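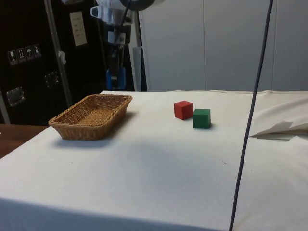 Varnska Tabletop Arm Starter Package: three months of use

I bought the Varnska starter package in February for our small training room at Flaltton, where we teach adults who want to move from warehouse work to machine work. I paid for it from our normal budget, and the shop (Desatness) did not ask me to write anything.

The package has the arm, a two-finger gripper, a control box and a licence for the Yule software for one year. Delivery took 31 days. The seller had promised three weeks, so I was a little annoyed, but everything was well packed and no part was missing.

Mounting the arm was easy. The software was harder. Yule wants you to set the gripper before the arm, and the printed manual has these two chapters in the opposite order. I lost one full afternoon on this. The online manual is correct, so please use that one and leave the paper in the box.

Our first lesson is always the same: pick up a coloured wooden cube and put it in a basket. I ran it 100 times with one red cube, always from the same starting place, before I let the students try. The arm failed four times, each time when it closed the fingers a little too early. After I changed the closing delay in the settings I did not see this mistake again, although I have not repeated the full test.

Soft things are a different matter. With a folded cloth the gripper often takes only the top layer, or nothing. The shop sells rubber finger covers for 581 crowns and I think they should be included at this price.

Noise is low and we can talk normally next to it. The cable is my main complaint. It is stiff, and it is too short to go behind our table, so I ordered the longer one.

I wrote to the support address two times. The first answer came the same evening and was very useful. The second came after nine days and told me to restart the control box, which I had already done.

I would buy it again for teaching. For daily production I would look at something stronger.

Four stars out of five.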